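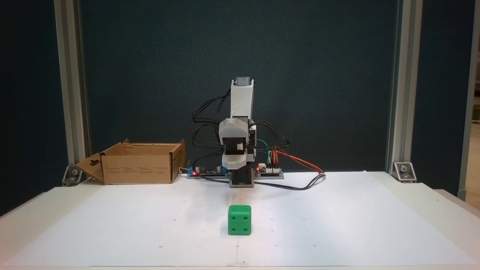 *Figure 4.1. A green cube on a sheet of white paper, with a small robotic arm standing behind it.*

# Chapter 4: Chance, and How We Talk About It

When I was nine, my grandmother taught me a dice game she called Homus. I've never found it in any book, and I suspect she made up the name (and a good half of the rules) on the spot. You rolled two dice, added them up, and tried to land on the number you'd called out before the roll. I always called twelve. Twelve was the biggest, so twelve had to be the best, right? She always called seven, and she took every one of my butterscotch candies by the end of the afternoon.

I was furious! I told her she had lucky hands. She told me to go sit at the kitchen table and write down every way I could make a seven, and then every way I could make a twelve. It took me a while, but I got there: six ways for the seven, counting the two dice separately, and exactly one for the twelve. I went back and called seven. So did she. The game got very boring after that, and I've been hooked on probability ever since.

This chapter is where we start putting numbers on chance. You've been using the words for years -- "probably," "no way," "fifty-fifty" -- and I'd like you to hang on to the feel you already have for them. We're going to tighten them up a little so that two people can say "likely" and mean the same thing.

## Before you start

You'll need fractions, and I mean really need them. If adding 1/6 and 1/4 makes you nervous, go back to the review pages at the end of Chapter 1 and spend an evening there. You'll also want a couple of dice. Any kind will do, and if one of them is from an old board game with the corners worn down, even better, as we'll have some fun with that one in Section 4.3.

## A long roll

My friend Špela Georgiev teaches middle school math, and one December she had her classes roll a single die over and over and keep a running tally on the wall. They stopped at 1,199 rolls when winter break arrived. If every face is equally likely, you'd expect each one to come up a little under 200 times. Not one of the faces hit that exactly, of course. Threes ran ahead for days and the kids decided the die was rigged. Then the threes cooled off, and a different group decided that fours were "due."

Both groups were making a mistake that people have been making for as long as there have been dice, and you'll probably catch yourself at it before the chapter is over. I still do! A die has no memory. If you've rolled 57 times without the streak you wanted, roll number 58 doesn't know and doesn't care. What does settle down, slowly, is the *share* of rolls that land on each face, and Section 4.2 is all about why that can be true while any single roll stays as wide open as ever.

## Three words to know

**Outcome.** One possible result. Roll a die and the outcome might be a two.

**Sample space.** The full list of outcomes. For one ordinary die, it's 1, 2, 3, 4, 5, 6. For two dice it has 36 entries, and yes, I'm going to ask you to write them all out once.

**Event.** Any group of outcomes you happen to care about, such as "an even number" or "my grandmother wins again."

When all the outcomes are equally likely, the probability of an event is the number of outcomes in it divided by the number in the whole sample space. So the chance of an even number on one die is 3/6, or 1/2.

## Warm-up

Try these with a pencil before you read Section 4.1. Guess first, and write your guess down where you can't fudge it later.

1. Roll two dice 36 times and record each total. How many sevens did you get? How many twelves?
2. Find the probability of rolling a total of four with two dice.
3. Bastien Bouvier has rolled a fair die five times and gotten a six every time. He bets his lunch that the next roll won't be a six. What is his chance of keeping his lunch?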